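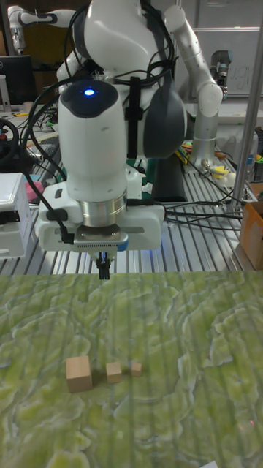

Clearing the work table, part 2

Quick one, typing this with a sandwich in the other hand.

So the table. The ribbed aluminum one, the one I swore I'd keep clear after July. Lasted 9 days. Everything ends up on it. Pens, mostly. There's a yellow one lying under the monitor that I keep walking past, no idea if it even writes.

The green and white marbled mat stays. I love that mat. Ching-wen Wei thinks it looks like a bathroom floor from her grandmother's building and she's not wrong, but small screws are easy to find on it and it wipes down in two seconds.

Cables are the real problem – black ones, all bundled over the right side of the table. Black on black, can't tell which goes where without following each one with a finger. Bought a pack of 44 velcro ties from Clerkau and have used 4. Going to do labels too, masking tape and a marker, nothing fancy. One end first, then teh other, before I unplug anything. Learned that last time.

Also on the list:

White box on the left, needs a shelf. It eats up the corner.
The little pink thing next to it. Keep or toss? Undecided.
Cardboard box by the metal pole – flatten it if it's empty, otherwise it goes under the table.
Pens in a cup. One cup!

Athina Tsolakis says I should hang a rail along the back and get everything up off the surface. Probaly right. The rails on the table run front to back, so small stuff slides down into the grooves and I have to fish it out with a ruler.

Gave myself until 9 tonight. Labels first, then the box. More when the shelf is up.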